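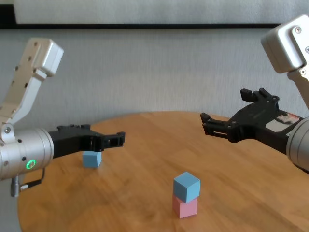 Newsroom > Press Releases > Furniture Finishes

Filed under: Coatings, Product News, Commercial Interiors

Ivden Introduces Drenura Two-Part Hardwax Oil for Commercial Tabletops

PLANDMONT – Ivden, a maker of wood finishes for furniture shops and contract interiors, will begin shipping Drenura, a two-part hardwax oil for solid wood and veneered tabletops, in November. The product replaces the company's Mondal line of single-part table oils, which will remain available until current stock is sold.

Drenura is supplied as a base oil and a separate hardener, mixed by volume immediately before use. It is intended for tables in restaurants, libraries, break rooms and student housing, where surfaces are wiped down many times a day and refinishing normally has to be done outside opening hours.

"Most of our customers were getting acceptable wear from Mondal, but the cure time was too long for a dining room that has to open the next day," said Sadia Rizvi, technical director at Ivden. "The hardener brings the surface to light-use condition in 16 hours at normal room temperature. The film continues to harden after that, and we ask users to keep standing water off it during the first week."

Composition and application

The base is a blend of modified plant oils and hard waxes. The hardener is an aliphatic isocyanate. The mixed product contains no added water and is applied in one coat with a white pad, a flat plastic spreader or a low-speed buffing machine. Excess material is removed with clean cotton cloth before it begins to grip.

Working time after mixing is four hours in an open container. Ivden advises shops to mix only what can be spread and wiped within that period, as thickened material leaves a raised, uneven film that has to be sanded off. Mixed product should not be returned to the can.

Recommended final sanding is 120 grit for open-grained woods such as oak and ash, and 150 grit for maple, beech and cherry. Finer sanding closes the surface and reduces the amount of oil taken up. On round and oval tops, the company recommends finishing the edge by hand with the next finer grit, since end grain around a curve absorbs more oil and will otherwise read darker than the face.

Oil-soaked cloths and pads can heat up and ignite without a flame. They must be laid flat outdoors to dry or stored under water in a closed metal container. This instruction is printed on both the base and hardener cans.

Test program

The finish was tested over 17 months at the Ivden laboratory in Plandmont and at outside locations that had agreed to use treated tables in daily service. Laboratory work covered resistance to household liquids, dry heat, wet heat, abrasion and repeated cleaning. The field portion covered 74 tables in oak, maple and walnut, in both solid and veneered construction.

Haris Rana, who ran the laboratory portion, said the cleaning cycle was the hardest part of the program to set up in a way that matched real use.

"A laboratory rub test uses one cloth, one pressure and one cleaner," Rana said. "A cafe uses whatever is under the sink. We ended up running three cleaners in rotation, including one that we tell people not to use, and we set the limit at the point where bare wood fibers could be felt by hand."

On maple samples, the average number of cleaning cycles before that point was 655. Ivden did not apply the same test to walnut, where color loss becomes visible before fiber wear and was scored separately. Full tables, including the walnut color readings, are included in the technical data sheet.

Two weaknesses were recorded. Undiluted ammonia cleaner dulled the surface on every species tested, and hot cookware placed directly on the wood left a pale ring on samples that had cured for less than seven days. Neither result changed with a second coat. The company does not recommend a second coat except on tops that have been sanded back to bare wood in patches.

Spot repair

The main change from a lacquered or varnished top is in repair. Worn areas can be scuffed with a fine pad, re-oiled and buffed without stripping the whole surface. Repairs to cured Drenura blend within the existing sheen if the original color was clear or natural. Tinted repairs may show a slight edge and should be carried out to the nearest board joint or, on a top without visible joints, across the full face.

"We had one walnut table that was repaired four times in the same place, next to a register," said Zubaida Dhanial, field service manager. "The fourth repair took longer than the first, because there was some wax buildup from a spray polish. With the polish removed first, the oil went in normally."

Silicone spray polish should be removed with mineral spirits before any repair is attempted. Sanding alone spreads the silicone across the surface.

Compatibility with earlier products

Tables finished with Mondal can be recoated with Drenura after cleaning and light abrasion, provided the older finish has been in place for at least 30 days. Tables finished with polyurethane, shellac or nitrocellulose lacquer must be sanded to bare wood. The product is not suited to laminate, bamboo strand board or exterior furniture.

Tariq Sethi, who manages the product line, said the decision to retire Mondal was based on storage as much as performance.

"Shops were holding two or three part-used cans that had skinned over," Sethi said. "The Drenura base keeps longer in the can, since it does very little until the hardener goes in. The hardener is the part to watch. Once that seal is broken it should be used within six months, and the cap has to be dry when it goes back on."

Availability

Drenura will be sold through existing Ivden dealers in quart and gallon kits, each containing base and hardener in the correct proportion. Six colors will be offered at launch: clear, natural, honey, chestnut, smoke and black. A white is under evaluation and has no release date. Sample cards on oak and maple are available from dealers. Walnut cards will follow.

Dealer training will be handled by Adom Ankrah from the Plandmont site. Sessions last half a day and cover mixing, machine application, edge work and spot repair. Attendees should bring their own respirator and nitrile gloves.

About Ivden

Ivden develops and manufactures oils, waxes and cleaners for interior wood surfaces. Its products are used by furniture makers, flooring contractors and maintenance departments. The company is based in Plandmont.

Media contact: Zubaida Dhanial, Ivden, Plandmont. Technical data sheets and safety data sheets are available on request.

This site uses cookies to remember your region and dealer settings. By continuing to browse, you agree to our use of cookies.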